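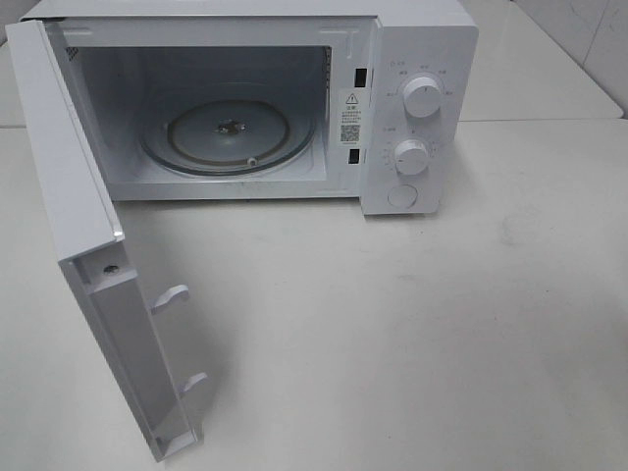

*White microwave, door open*

## Film evenings at Sorenstead: your questions

**What do you show?**
Mostly European drama with subtitles. In December the film is *Irkovar*, a slow family story told over one winter.
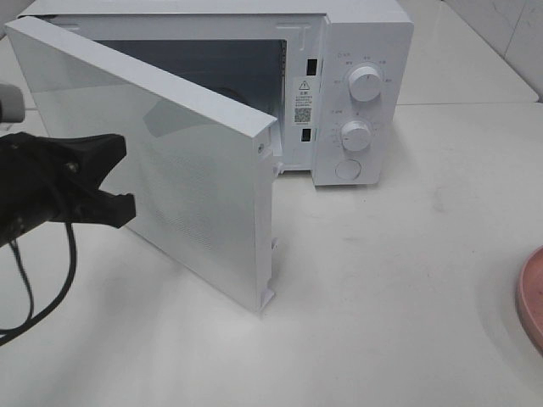 We choose films which had only a short time in the cinemas, so please do not expect the big titles.

**Is there a talk afterwards?**
There is, for 25 minutes, and you may leave before it. Last time we argued about the ending of *Putance*. 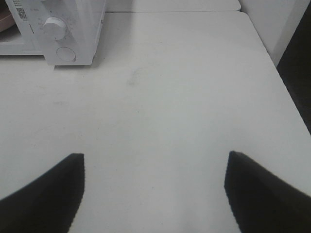
Hiba Hijazi wrote to us that the father in it is forgiven too quickly, and that the last nine minutes spoil a very good film.

We have received five letters with the same opinion. 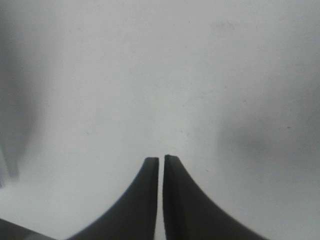 **Can I bring a child?**
It depends on the certificate, which is printed beside each title in the programme.

**How do I book?**
Write to us before Dec 10, 2024 and give the name of the film.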